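The Woman Who Reads the Customs Notices So the Rest of Us Can Sleep

I had been trying to get Angelica Soriano on the phone for most of June, and when she finally called me back it was six in the morning and I hadn't had coffee. She didn't apologize. "This is when I'm up," she said. "The notices come out, I read them, then I eat." So I put the kettle on, found a pen that worked, and we talked for the better part of two hours (my notes get neater as they go along).

If you sell anything that comes into this country in a box, you've probably felt the last couple of years in your stomach. Small-parcel rules, duty changes, a form that was fine in spring and isn't fine now. Angelica is a customs broker at Nandbridge, a little outfit near the port with a bad parking lot, and her clients are mostly the small fry: kitchen shops, a guy with a garden tool catalog, two sisters who bring in school uniforms. I wanted to know what trade policy looks like from her desk, as opposed to from a podium.

"It looks like email," she said. "I had 70 in the box this morning. Most of them say the same thing, which is, what do I owe?"
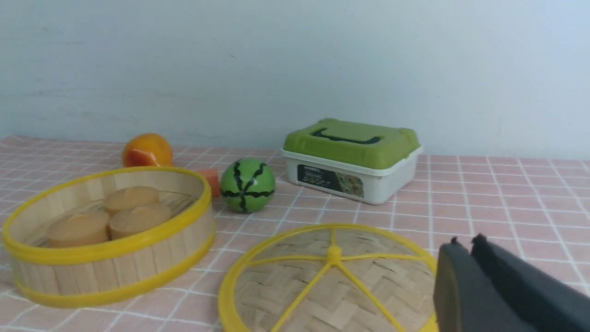 I asked her why that's so hard to answer, and she laughed at me, nicely enough. A duty rate hangs on three or four things at once, she explained: what the item is, what it's made of, where it was made, and which extra duties happen to be sitting on top of the regular one that week. The first part sounds easy until you try it. She once spent a whole afternoon on a garden kneeler that was also a stool and also had a pouch for trowels. "Is it furniture? Is it a bag? I'm a grown woman with a license and I'm on the floor of my office kneeling on this thing."

Then there's the question of where something comes from, and I'll admit I'd always thought that was printed on the bottom and you were done. Oh no. A lamp can have a base from one country, a shade from another, and be put together in a third, and somebody has to decide which of those is the one that counts. Angelica says that's where the real arguments are now, because the gap between one country's rate and another's can be the whole profit on an order.

She told me about a client called Pascual, a family housewares importer that's been going since before she was born. Last fall they placed an order for 306 cartons, signed everything, paid the deposit, and booked the space on a ship. While the goods were on the water the rate moved. "They'd priced it. They'd sent the catalog out! You can't call up your customers and say, remember that price, well, never mind." Pascual ate the difference on that one and let a part-time warehouse job go unfilled over the winter.

I said that sounded like bad luck, and there was a bit of a silence on the line.

"Luck I can deal with," she said. "A storm is luck. I want a date. Give me a rate I hate and tell me it starts in 30 days, and I can work with that. My people will grumble and then they'll do the math."

I heard that over and over from her, and I've been hearing it from other people I've called for this column too. Plenty of them disagree about tariffs as such. Jerome Gatchalian makes metal shelving at Koslow, and he's all for them; he told me he'd been undersold for years and finally got a little air. But even Jerome buys his fasteners from overseas, and when I asked whether the back-and-forth helped him, he said he'd put off buying a new press twice because he couldn't tell what the world would look like by the time he'd paid for it. So there you have a man who likes the policy and can't plan around it, and a woman who doesn't much like it and can't either.
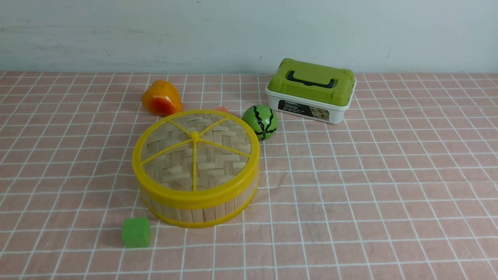
So who writes the check when a new duty comes in?

The importer of record does, meaning the American company bringing the goods in, and it's due shortly after they enter the country. What happens next is a negotiation. Sometimes the factory overseas knocks a bit off its price to keep the business, sometimes the shop takes a thinner margin, and sometimes you and I pay more at the register. Angelica says she's seen all of those in a single week, occasionally on the same shipment.

She has strong feelings about that middle group, the shops taking a thinner margin, because they don't show up in anybody's speech. They don't close and they don't lay off a shift with cameras outside. They just stop doing stuff. No second location, no new van, and the owner works Saturdays again. I asked whether any of her clients had packed it in entirely and she said a few, and then she said she'd rather not go through them one by one, and I didn't push.

What about the bond? I only asked because she'd mentioned it twice and I had no idea what it was. Every regular importer carries one, it's a kind of guarantee that the government will get its duties, and the size of it goes up when your duty bill does. So a shop whose duties jump can suddenly get a letter saying the old bond isn't big enough, and the new one might want collateral, which is cash that just sits there. "That's the letter that makes people cry," Angelica said. "They budgeted for the tariff. They never heard of the bond."

I checked that with Loan Mạch, who keeps the books for a couple of importers on the other side of the harbor, and she said yes, that's about how it goes, and sent me a long message full of acronyms that I'm still working through.

We got onto the software after that. Nandbridge switched over to a filing program called Storkero last year, and Angelica is a convert, with reservations. It pulls the new rates in overnight, so she doesn't have to keep them on sticky notes (she did, on the window). But it can't tell her what a thing is. It guessed wrong on 281 line items in its first month, and she knows the number because she fixed every one of them by hand and kept a tally out of spite.
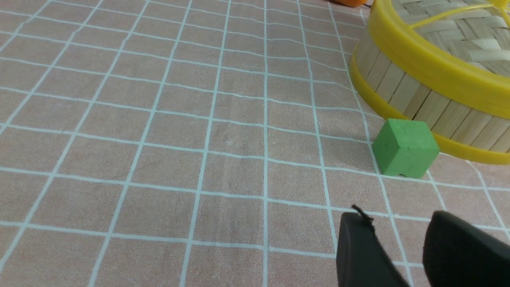

Neusa Siqueira, reading a draft of this over my shoulder, thinks I'm going too easy on the importers. In her view they had years of cheap goods and cheap shipping, they built everything on one or two factories, and they never put anything aside for a bad stretch. She'd like to see a column about the towns that went quiet back when the rates were low, and she pointed out that there was no great rush to phone up brokers at six in the morning about that.

It's a fair hit, and I put it to Angelica when I called back on Friday. She took it better than I did. Her own father worked at a plant that closed, she said, and she isn't sentimental about the old deals. "Some of them were lousy. Fix them, fine. But sit down, write it out, vote on it, and then leave it alone long enough for a person to order some dishes."

She thinks Congress gave too much of this away and ought to take some of it back, and she's written to her representative to say so. She got a form letter thanking her for her interest in agriculture. She's pinned it up where the sticky notes used to be.

I asked what she tells a new client now, somebody who walks in with a nice product and a bit of savings. Get the classification settled before you order, she said, in writing if you can, and ask for a binding ruling if it's anything odd. Price it at the worst rate you can stand. Don't spend a refund you haven't got. And answer the phone when your broker calls, even if it's early.

Then somebody came into her office with a question about zippers, and she had to go.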